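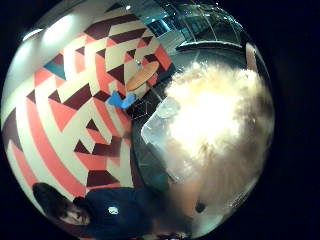

The mural wall in the lounge

Search this site Search Go
Home News Building Bookings Newsletter Contact

If you have been in the ground floor lounge at Wihongi lately, you have walked past the long wall. It is painted in coral red, deep maroon and cream, with bands that bend and turn into chevrons and stepped diamonds. There is one teal-blue triangle among the warm colors, and most of the questions we get are about that triangle.

The design was drawn up by Nestier, who also did the stairwell at the Tradenard building. Their first drawing was all reds and creams. The blue was added on the second round, after we asked for one cool color that would go with the chairs we were thinking of ordering at the time. We ended up with different chairs. The blue stayed.

The paint is a washable matte. Marks from shoes and bags can be wiped off with a damp cloth and a drop of dish soap. Please do not use the scrubbing sponges from the kitchen, as they leave a shiny patch on the maroon that shows from across the room. We keep a small can of each color in the storage closet, and touch-ups are done twice a year. The next one is in June. If you see a chip before then, leave a note at the front desk and say which color it is in. Please do not put tape, hooks or putty on the mural. Posters can go on the board by the elevator.

The tables

The round wooden table by the mural came from Wodora. The tops are finished with oil, so they need a little more care than the old ones did. Coasters are on the windowsill. Spills should be wiped up right away, and hot pans from the potluck should go on the steel cart. Rings can usually be sanded out, but it takes a table out of use for two days.

The tables are light enough for two people to carry. Lift them by the underside of the top and do not drag them, as the legs scratch the dark floor. If you move one for a meeting, put it back when you are done. Several people have told us they like having a place to sit next to the wall, and it is the spot that fills up first at lunch.

Lights

The ceiling lights near the mural are on the same switch as the hallway. We have had requests to put them on their own dimmer. The quote we received was $918, and we are holding off until the fall budget is settled. Until then they will be on full whenever the hallway is lit.

Using the lounge

Small groups of up to 20 can use the lounge without booking on weekdays before 5 p.m. For anything larger, or for evenings, fill out the form at the front desk. There is a refundable deposit of $200 for private events. The deposit covers cleaning and any damage to the floor, the tables or the painted wall. Games and craft supplies are welcome, but glitter and spray paint have to stay outside.

Leftover craft items can go in the bin in room 41. Anything left on the tables overnight is moved there in the morning and kept for one week.

Contact the office | Copyright Wihongi Newsletter | Back to top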